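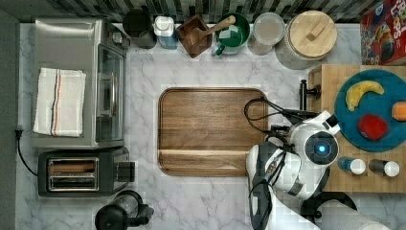 The counter at Trosthorpe, toaster side on the left, fruit plate on the right.

Chunhua Xia had 31 minutes for me and she used the first few moving a spice shaker. Busy woman. She set up the kitchen at Trosthorpe and has kept it going since December, and what I wanted to know was how anybody cooks on a counter with that much standing on it.

"You cook in the middle," she said. "Everything else goes to the sides or the back. The middle is for working."

So, the middle. Big wooden tray, walnut grain, rounded corners, a raised rim. She likes the rim. Crumbs stay put, an onion doesn't roll off. Before the tray she had a glass board from Lei and couldn't stand the sound of it. "Like chopping on a window. I gave it 2 weeks."

The left side is heat. Toaster oven, the two-slot toaster, all of it close to the wall. I asked if that wasn't a lot of cord for one corner. It is, she said, and she'd put in another outlet if she had the 239 dollars she was quoted in Luklow. For now she unplugs one thing to use another and doesn't think much about it.

Along the back it's dry goods and tools. The square wooden salt box has a spoon in it all the time, and she was firm about that. "If you have to go find a spoon you don't salt. You shake something on at the end and hope." Grains go in clear glass so she can see when she's low. The lidded canisters she is less strict about. "One of them is tea. Probably the black one. I open them both."

Labels? No labels. She tried, they came off with the steam.

We talked about the towel for longer then I expected. Folded, striped, on top of the toaster oven. I said I'd been taught never to leave cloth up there. She agreed with me right away. It comes off before the oven goes on, every time, and she has said so out loud to everyone who uses the room — but with the oven off it's the flattest spot around and she wants a towel within reach of both hands.
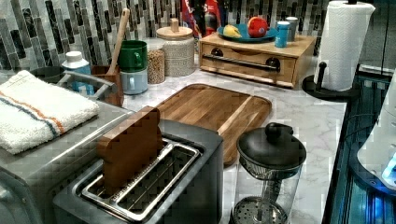

Drillby, commenting on the first version of this piece, wanted to know why the mugs get stacked back there by the grain jar when a hook would free up the space. I passed it on. Chunhua's answer was quick: hooks mean drilling the tile, and she isn't drilling that tile. She picked it out of 402 samples, or it felt like it.

And the wooden toast? She laughed. "It's the right size for the slot. Real bread goes stale when you're only laying out a kitchen. It comes out before anybody plugs in, obviously."

Last thing I got was on the fruit. Plate stays on the butcher block, right side, away from the heat, becuase bananas go brown fast enough already. Then someone needed her and she was off, still talking, somthing about moving the cereal.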